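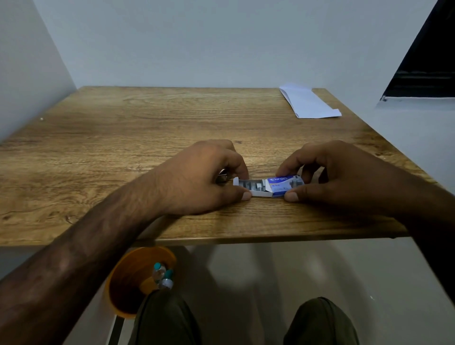
The Andside Zine Fair is back this April, and it's moving to a bigger home! After three packed years in the upstairs room at Herko Books, the fair will fill the main hall of the old Lehtinen print works with 100 tables of handmade comics, poetry, recipe booklets, tour diaries and everything else people fold and bind at home. A small box of staples and a wooden table are still enough to get a first issue made, and this year visitors can make one on the spot. Doors open Sunday at 10 a.m. and the fair runs until early evening. Admission is free.

"We had people lined up down the stairs last time, and I felt awful about it," said Jana Kuhlmann, who started the fair with a card table and a cash tin. "Now we have room for everyone, plus a decent loading door. I can't tell you how happy I am about the loading door."

Almost 700 people came to last year's fair, and many of them asked for the same thing: more time to make something themselves. So the make-it-here area has doubled in size. Bhupendra Shukla will run three sessions on the eight-page folded zine -- one sheet of paper, one cut -- and Sointu Heinonen will teach saddle stitching with needle and waxed thread for anyone ready to move past staples. Each session has 20 seats, given out at the door in the order people arrive. Kids are welcome at all of them, though those under eight should bring a grown-up to help with the cutting.

Upstairs, Driss Younis is putting together a reading room of zines from his own shelves, including a full run of Skellent, the neighborhood music zine that was typed, pasted up and copied after hours for most of a decade. Visitors can sit down and read any of it. Its founding editor, Gerrit Aerts, will give a short talk at 2 p.m. about how the early issues were put together and which ones he would like to have back.

"I gave away the last copies of number four," Aerts said. "If somebody has one in a drawer, please bring it. I'll trade you anything on my table."

A few half tables are still open for first-time makers. To ask for one, stop by the front counter at Herko Books with a copy of your zine, finished or not. The print works has step-free entry from the courtyard side, and there is bike parking by the gate. Coffee and soup will be sold in the hall all day. Most tables take cash only, so bring small bills.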